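Ángulo ranurado

El ángulo ranurado es un perfil metálico en forma de L, perforado a intervalos regulares, con el que se arman estanterías, bancos de trabajo, jaulas para el trastero y casi cualquier cosa que a uno se le ocurra un sábado por la tarde. Yo lo llamo «el mecano de los mayores» y me temo que así lo voy a llamar en todo el artículo, aunque en esta enciclopedia me lo corrijan luego.

Nombre y variantes

En la ferretería de mi barrio lo piden como «ángulo», a secas, y en los almacenes he oído «perfil perforado», «escuadra corrida» y hasta «hierro de agujeros» (¡mi favorito!). El término cubre dos familias que conviene no mezclar: el ángulo que se atornilla, con sus tuercas y sus cartelas, y el que se encaja, en el que el travesaño lleva unas pestañas que entran en la ranura del montante y quedan fijas con un golpe de maza de goma. El primero aguanta mejor las mudanzas. El segundo se monta en nada, pero hay que acertar con la altura a la primera, porque sacar una pestaña bien asentada es un suplicio. 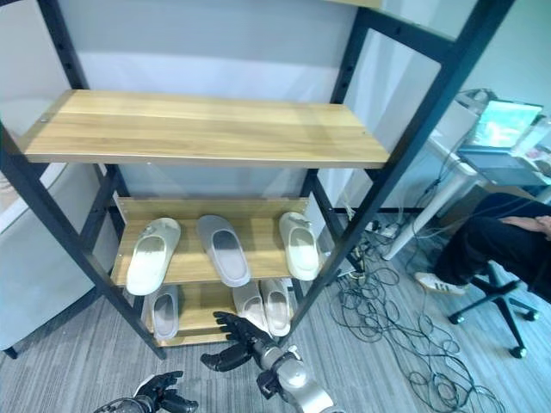 Las baldas pueden ser de chapa, de aglomerado o de madera maciza. Con chapa el conjunto gana rigidez y suena a lata cada vez que se apoya algo; con madera se comba un poco a lo largo de los años, pero es más agradable de tocar y se cambia con una sierra y un rato de paciencia. A mí me gusta la madera, ya lo digo, así que léase este apartado con la debida desconfianza.

Paso de la perforación

Llamamos paso a la distancia entre una ranura y la siguiente. Es el dato que más disgustos da, pues dos montantes que a simple vista parecen gemelos pueden no compartirlo, y entonces la balda queda inclinada y no hay manera de enderezarla. Remo Steiner, con quien compartí taller en Plakdale, guardaba un listón con las marcas de cada fabricante y no compraba un solo perfil sin arrimarlo antes. El sistema Koppel y el Jollititz, por ejemplo, coinciden en las primeras ranuras y se van separando según se sube. Yo me enteré con el mueble ya a medio montar.

Carga

La carga se indica por balda y siempre repartida. Una balda marcada para 200 kilos no soporta 200 kilos puestos en el centro, y menos si el suelo está desnivelado. El almacén de Nerkosance llegó a tener 2.434 baldas en servicio, todas con su etiqueta de carga en el larguero, y la norma de la casa era sencilla: lo pesado abajo, lo voluminoso arriba, y el montante trasero anclado a la pared en cuanto el mueble pasara de la altura del hombro.

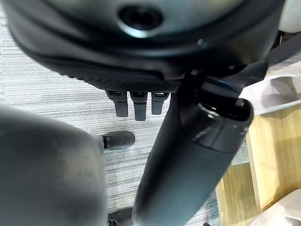
Vol. 3, pág. 460

Acabados y mantenimiento

El galvanizado es lo normal en garajes y sótanos — resiste la humedad y nadie le pide que sea bonito. El pintado al horno, en negro o en gris, se ha metido en las casas y ahí sigue. Si salta la pintura en el canto de una ranura, se lija un poquito y se retoca con esmalte; si ya ha salido óxido, cepillo de alambre primero. Los tornillos conviene repasarlos al mes del montaje, cuando la estructura ya ha cogido su sitio, y después una vez al año. Yo lo hago en septiembre, con el cambio de armarios.

Para los pies venden tacos de plástico que cuestan una miseria y salvan el suelo. Hay que ponerlos antes de levantar el mueble, claro, y no cuando ya está lleno de botes.

Véase también: cartela, escuadra, larguero, estantería de paletización.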